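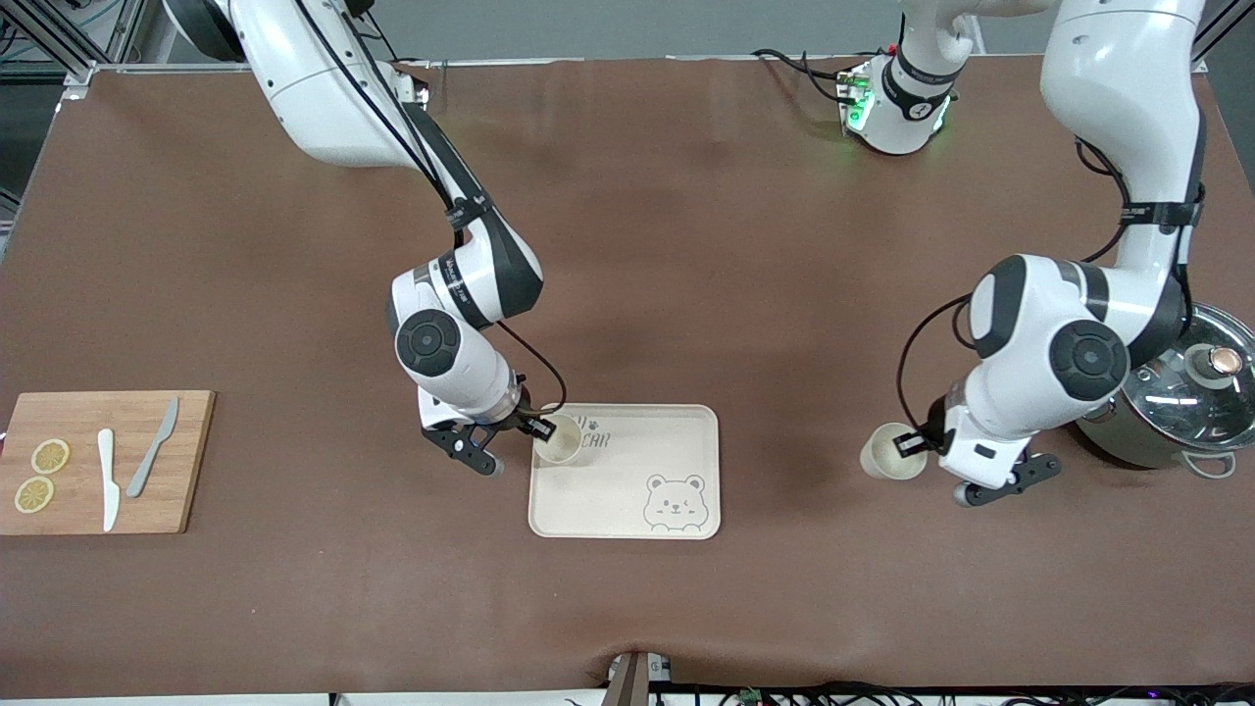
Treltent has started showing sponsored listings inside its local business results, after a trial that ran through the spring on a small share of searches.

Until now, paid listings on the directory and search site sat in a strip along the bottom of the page, and most visitors never scrolled that far. Under the new layout, up to two paid entries can appear among the first 12 results. Each carries a gray "Sponsored" tag next to the business name.

The change covers searches on phones and desktop computers. Map results stay as they were.

Liudmyla Bondarchuk, product lead for search at Treltent, said advertisers had asked for better placement for a long time. "The bottom strip brought in very few clicks, and we were spending a lot of support time explaining why," she said. The company will review the number of slots in July.

Agencies that manage listings for small firms are already seeing a difference. Statik, which looks after search marketing for some 50 clients, compared its accounts before and after the switch. Clicks on unpaid listings in fourth place or lower fell by 6 percent, while the top three barely moved.

"If you were sitting in the middle of the page, you've been pushed down a bit," said Evie Penrose, an account manager at Statik. "I'd check your opening hours, your categories and your reviews before you think about paying for a slot."

Bids are set by category and town, so a plumber in Drolley will usually pay less per click than one in Hinds, where more firms compete for the same searches. Businesses with an existing bottom-strip campaign will be moved to the new format automatically, with their current daily budget. Those that don't want to take part can pause the campaign from the billing page of their account.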